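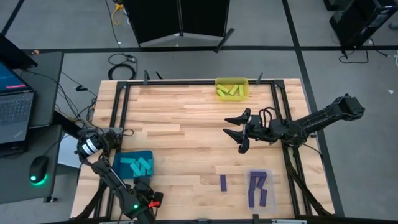

Hanging Curtains So They Look Right: Tips for Rods, Lengths and Linings

Most curtain problems start with the rod. If it goes up too low or too narrow, even good fabric looks skimpy, and the room loses daylight it could have kept. These are the notes we use for ordinary living rooms and bedrooms. They apply to ready-made panels as well as custom ones.

Where to put the rod

Set the brackets well above the window trim if the wall allows it. Halfway between the trim and the ceiling is a safe choice in a room with a standard ceiling. With crown molding, leave enough wall showing under it for the finial to clear.

Let the rod run past the window on both sides so the open panels sit mostly on the wall. Heavier fabric needs more room to stack. Gather the panels in your hands before you drill and measure how wide the bundle is.

Mark both bracket positions from the top of the window trim, then check with a level. In older houses the trim, the floor and the ceiling often disagree. When they do, go by the trim, as the eye will compare the rod to that first.

Long rods need a center bracket. Without one the middle will sag, and the rings will slide toward the low point every time you open the curtains. If you use a center bracket, hang one panel on each side of it or buy C-shaped rings that pass over.

Measuring for length

Put the rod up before you order anything. Measure from the bottom of the ring, or from the top of the rod for a rod pocket, down to the floor. Do it at the left, the middle and the right, and write all three down. Use the shortest.

For a clean hang, stop the hem just short of the floor. Curtains that puddle look nice in a formal room but collect dust and pet hair. Over a radiator or baseboard heater, stop at the sill and keep the fabric well clear of the heat.

Cotton and linen can shrink. If you plan to wash them, wash once before hemming. Otherwise hang the panels for 9 days with the hems pinned, then check the length again and sew. Linen in particular will drop.

How much fabric

Add the widths of all your panels together. The total should be 2 times the width of the rod for most fabrics. Sheers can take more. Flat panels that barely meet in the middle look like bed sheets, and they leak light down the center.

If you have panels that are too narrow, buy another pair and sew them together at the sides. Put the seam in the back of a fold and it won't show. The Drundholm unlined panels are easy to join this way. The Brunley grommet ones are harder, as the grommets have to stay evenly spaced across the seam.

Linings

A plain cotton lining protects the face fabric from fading and makes thin material hang better. Blackout lining is stiffer and needs bigger folds. You can buy clip-in linings and move them from one set of curtains to another. Cut the lining a little shorter than the curtain so it doesn't peek out under the hem.

Getting the creases out

New panels come folded hard. Steam them on the rod, working from the top down, with the steamer held behind the fabric. Keep one hand on the hem and pull gently. Velvet should be steamed from the back only. We use a Jita handheld, but any steamer with a decent tank will do. Empty it before you put it away.

Once the creases are out, arrange the folds by hand and tie the panels loosely with strips of cotton in two places. Leave the ties on overnight.

Small fixes

Rings that stick: rub the top of the rod with a piece of wax paper.

Gap at the wall: put the last ring on the outside of the bracket, between the bracket and the finial.

Panels that swing open at the center: sew a small magnet into each hem, facing each other.

Loose bracket in drywall: take it down, fit a proper anchor and put it back in the same spot. A longer screw alone won't hold.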